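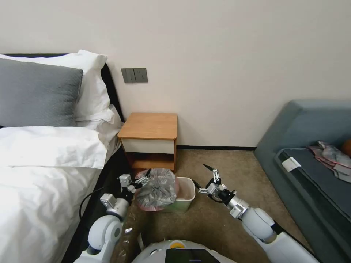
From: list member, Wallin
To: Mernine Household list
Date: 28 Jul 2025
Subject: Re: Bedroom bins, liners and the eternal slipping bag

Oh, I have been waiting for somebody to ask about bedroom bins! I look after three small holiday flats in Wallin and I change more little bin bags in a week than most people do in a season, so forgive me if this goes on a bit.

I'll answer in between your bits.

> I've finally got the spare room how I like it (bed, little
> nightstand, small sofa, carpet down) and the one thing that
> annoys me every time I go in is the bin. It's one of those
> small white ones. Whatever bag I put in it either slides down
> inside the first time something heavy goes in, or sticks out
> all round the top like a bad haircut.

Both of those are the same problem, which is the size of the bag. A small bedroom bin wants a small bag, and most of us are using whatever roll is under the sink. Those are made for something twice as deep. Get a tape measure, go round the outside of the rim, and halve it. That's the flat width you need on the packet, plus a couple of centimetres so that you can fold it over. My oblong ones come to 48 cm round, so I want a bag that's at least 24 cm across when it's flat, and 26 or 27 is lovely. Packets nearly always give you litres in big print and the real measurements in tiny print on the back, and the tiny print is the bit to read.

If the bag is only a little too big you can still make it behave. Put it in, fold the top down over the outside, pull all the slack to one corner, give it a twist and tuck the twist back under the fold. It takes seconds once your fingers know it, and it holds surprisingly well. I did it with rubber bands for years and they perish, and then you find bits of rubber band in the carpet.

> Do people line them at all? My sister says it's wasteful and
> I should just tip it out and give the bin a wipe.

I go back and forth on this one. In my own bedroom I've stopped lining, because it's only ever tissues and the odd receipt, and I tip it into the kitchen bag on my way past. In the flats I always line. Guests put all sorts in there (apple cores, chewing gum, half a bottle of nail varnish once, which I am still cross about) and I'd much sooner lift a bag out than scrub.

What I would say is that you needn't throw the bag away every time. If it's had nothing but paper in it, empty it into the big one and put it straight back. I got through a roll of 300 in the first year and hardly anything like that since I started doing this.

> Also which colour? The white ones show everything and the
> black ones look so gloomy against a white bin.

Grey! The slightly see-through grey ones. I was so pleased when I found them. You can tell at a glance whether the bin needs doing but you can't read what's in it, if you see what I mean, and they look perfectly quiet next to white bedding and pale wood. I also have a weakness for a bit of colour at the rim. Pink is very cheerful if you don't mind it peeping out. Your room, your rules.

> And how do you get the full one out without the bin coming
> up with it? I have to hold it down with my foot.

I laughed out loud at this because I did the foot thing for ages. It's suction. The bag clings to the sides and no air can get underneath, so the whole lot lifts together. Three things that help, in the order I'd try them:

Go slowly, and from the rim. Unfold the edge all the way round first, then gather it up in one hand and draw it upwards a bit at a time, with your other hand near the bin in case it wants steadying. Yanking is what brings the bin up and sends the cotton buds everywhere.

Don't press the new bag flat against the bottom when you put it in. Let a bit of air stay under it.

If you're handy, and the bin is plastic, and you don't mind, drill one little hole in the side low down. I've done this to two of mine and they let go of the bag beautifully. You wouldn't want to do it to a nice bin, or to one where things might leak on to carpet.

> Last thing, where do you keep yours? Mine wanders.

On the floor near the nightstand, within reach of the bed but far enough out that nobody kicks it getting up in the dark. I tried one tucked right in under the bedside table and people simply didn't see it, and I found their rubbish lined up on the top instead. Having it out between the bed and the sofa suits both ends of the room. On carpet it shouldn't slide much, but you'll get a dent in the pile if it never moves, so shift it a hand's width when you hoover. Pale carpet also shows every crumb just beside a bin, so run the nozzle round there even when you can't be bothered with the rest.

While we're on the subject, my order for doing a bedroom is bin first, then bed, then dusting, then floor. I used to leave the bin till last and was forever finding one more tissue down behind the pillows with a fresh empty bag already in. Now I go round with the old bag still open in my hand, check the nightstand shelf and down the side of the sofa cushion (always worth a look, I've had 127 hairgrips out of one sofa and I kept them all in a jar), and only then tie it up. Tie it with the corners, by the way, two and two. You get a handle and it doesn't spring open on the stairs.

Oh, and a spare tip which I think I first read on this very list back in February: keep the next few bags folded flat in the bottom of the bin, underneath the one in use. You lift one out and the next is sitting there. I love this more than is reasonable. Four or five is plenty, any more and they go a bit crumpled and musty.

Do write back and say what size your rim comes out at. I've got most of a packet of the 26 cm grey ones going spare since I changed the bins in the top flat, and I'd happily post you a bundle to try before you buy a whole roll of the wrong thing.

Off to strip two beds.

--
Mernine Household list
Please trim your quotes when replying. Digest readers: one message a day, mornings.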